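Keeping the Snack Cupboard Under Control

My snack cupboard used to be the place where half a bag of pretzels went to die. I'd buy more, shove them in front, and find the old ones in November with the texture of wet cardboard.
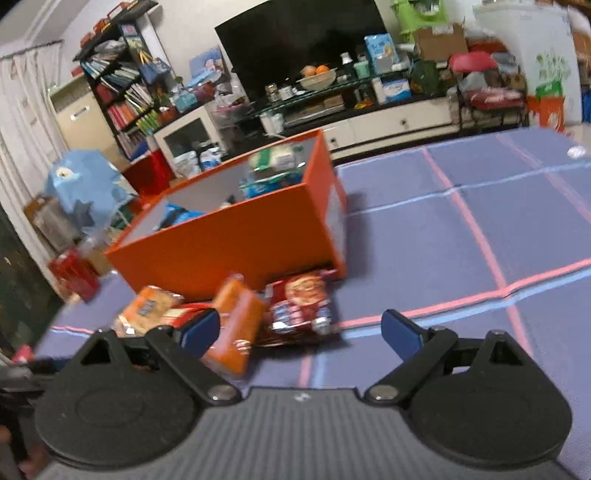 So last winter I pulled everything out and started again, and I've kept it up ever since (mostly!).

First thing I did was date everything. A strip of masking tape on the shelf edge, a marker on a string, and whatever runs out soonest goes up front. Takes me 4 minutes after a grocery run.

Crackers that have gone a bit soft aren't finished, by the way. Spread them on a dry baking sheet and give them a few minutes at 300 – no, my oven runs cool, so I do 316 on the digital dial – and let them cool all the way before you taste one. They crisp up as they cool. Don't try it with anything frosted. I did, and I was scraping that pan till bedtime.

For open bags I gave up on clothespins and bought a set of Siltell clips. They're stiff at first but they do hold. Fold the top over twice, press the air out, then clip.

Chocolate gets its own shelf, well away from the stove. Mine used to sit right over the toaster and came out gray and streaky every time. Still fine for brownies, though!

And wipe the shelves while they're empty. Warm water, a drop of dish soap, then dry them properly. Crumbs in the back corners are how I ended up with pantry moths, and I'm not doing that again.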